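Evening Proofreaders Wanted, Stekivcombe Town Directory

Vokwood Press has printed the Stekivcombe directory every winter for longer than anyone on the payroll has been alive. The last edition ran to 2,703 entries. Two of them were the same dentist, one was a dentist who had moved to another state, and the ferry office was given the phone number of a cheese shop. The cheese shop was very good about it.

We would like to do better this year, so we are hiring 3 part-time proofreaders to work from October until the book goes to the printer in December.
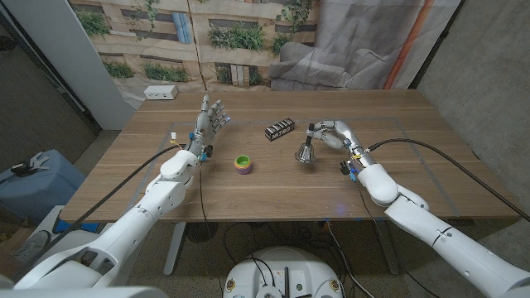

The work is slow and fussy, and it suits people who read cereal boxes twice. You will get a stack of pages, a red pencil and a list of house rules that Parviz Ghaffari has been adding to for years. Some of the rules disagree with each other. Parviz knows this and considers it a test of character.

What you'll be doing

Checking names, street addresses and phone numbers against the forms people sent in. A fair number of these forms were filled out in the car.

Calling businesses to confirm their hours. Expect to be put on hold, and expect the music to be the same everywhere.

Reading the display ads, including the one from Siu Upholstery, who have spelled "chaise" a new way each year and would like us to stop fixing it. We are going to keep fixing it.
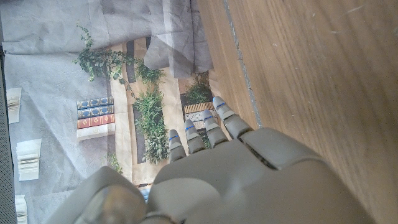
What we're looking for

Good spelling, decent handwriting and a polite phone voice. Past experience is nice to have - our best reader last season came to us from a bowling alley. You should be able to sit with a page of plumbers for an hour without starting to skim. If you can read a map of the east side, where three streets share a name, please say so in the first line of your letter.

We use a program called Foneo to keep the listings in order. It was built for somebody else's directory and still thinks we have a subway. You'll be trained on it in an afternoon.

Hours and pay

Evenings, 2 shifts a week, with a little more in the final stretch if you want it. Pay is $115 per shift, coffee included. The coffee is not a selling point.

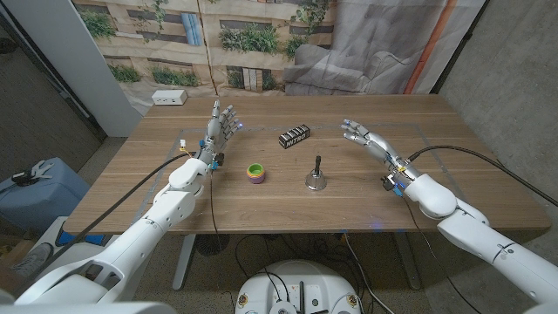

How to apply

Send a one-page letter to Kohei Onishi at the Vokwood Press front desk, by mail or in person, to arrive by 2020-10-05. Tell us what you've done, which evenings you're free and the worst typo you've ever seen in print. A résumé is fine too, though Kohei reads the typos first.

Everyone who makes the short list will be asked to proofread one page of last year's directory. Bring your own glasses if you use them. We supply the pencil, and we do ask for it back.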